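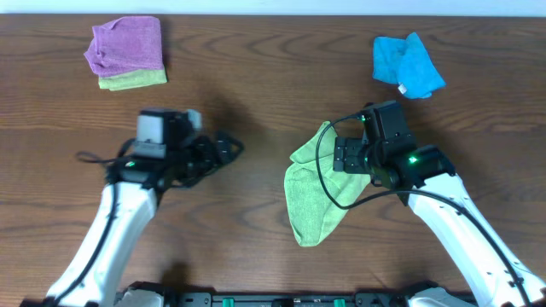 ## 4. The open-day sessions

**Figure 3.** Cloth folding at the Plitbridge open day. Two cloths stacked at upper left, a third still crumpled at upper right, a light green one held by the right gripper.

### 4.1 Setting and task

The lab trials in Section 3 had no audience. Plitbridge did. The open day ran through one afternoon in November, doors at noon, with visitors coming past the table in no fixed order and staying as long as they liked. We brought the two-arm setup and the same folding policy used in the lab, no retraining, no change to the gains. Myfanwy Prydderch ran the station. Jabari Urio stood with the visitors and took notes.

The task was kept short on purpose. Microfiber cloths on a wooden table, each one picked up, folded flat, added to a stack (Figure 3). Different colors, so people standing at the back could tell which cloth was meant when someone asked about it. Visitors were allowed to reset the table between runs and most of them wanted to. This gave us starting states we would not have made ourselves - cloths rolled into tubes, cloths twisted, one knotted twice. Knotted cloths were taken out and are not counted below.

### 4.2 What was recorded

Joint positions, gripper commands and video were logged by Vuna, our in-house recorder, with the same settings as before. The session gave 103 runs. A run starts when the operator releases the hold and ends when the arms return to rest, or when the operator stops them. Stops were marked by hand. Two runs have no stop mark and were dropped from the timing analysis but kept for the grasp analysis.

Visitor comments were written down on paper and typed up the same evening. No names or faces were kept. Coding followed the Mfaume scheme (see 2.4), with one category added for remarks about speed, which the lab version did not need.

### 4.3 Observations

Grasping by a corner was the weak step, as in the lab. When the corner was in the open, the pick mostly went through on the first try. When it was tucked under, the gripper often closed on a middle fold instead, and the cloth came up doubled. The policy has no notion of this. It carries on to the fold and the result is a lump. Visitors noticed right away, usually before the operator did.

Second weak step: the handover from one arm to the other. With one gripper holding and the other waiting empty, the waiting arm sometimes paused for up to 3 seconds before moving in. In the lab we had treated the pause as harmless. At Plitbridge people took it for a crash. Several stepped back, one asked Prydderch if it needed restarting. We now think the pause should be reported as a separate measure and have done so in Table 5.

Stack quality was not scored on the day. Edges did not line up well and lower cloths stuck out past the upper ones, but we had no agreed threshhold and adding one afterward seemed wrong.

### 4.4 Limits of the session

One venue, one table, one afternoon. Room light changed as it got dark outside and we did not log it. The operator knew the policy well and may have stopped bad runs early - Urio's notes suggest this happened more after the break. The Noltov set, with 2,000 lab runs, remains the basis for all rates given in Section 5, and the open-day runs are used only were stated.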